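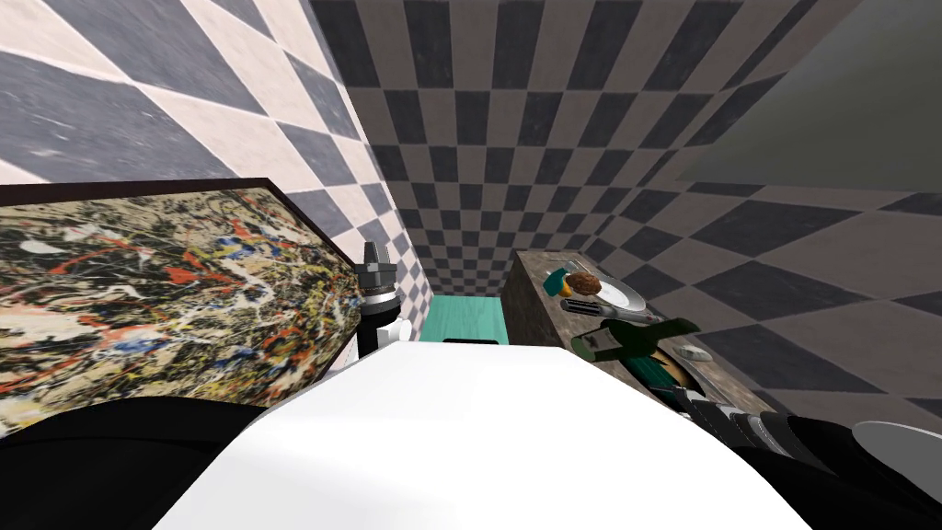
Torix simulator: the stuck right arm

What went wrong?
On Sunday my right arm froze right at the edge of the counter in the kitchen sim and the left one kept on going. No error, no stop, nothing in the console! I lost 317 episodes before I noticed.

Is it a bug in Torix?
Partly. The Ralus controller drops a joint limit when you reload a room, so the elbow thinks it's past its range and locks up (mine did it at episode 1038, yours may differ).

How do I fix it?
Close the room, delete the cached limits, then load the robot first and the kitchen second. Yes, in that order. I got it backward twice.

Could this happen on a real robot?
I haven't seen it, but please don't copy the controller over until you've tested the e-stop. One arm moving while the other is locked is no fun to stand next to.

Do I have to throw out my old runs?
Only the ones after the freeze. I kept everything before it and it trains fine.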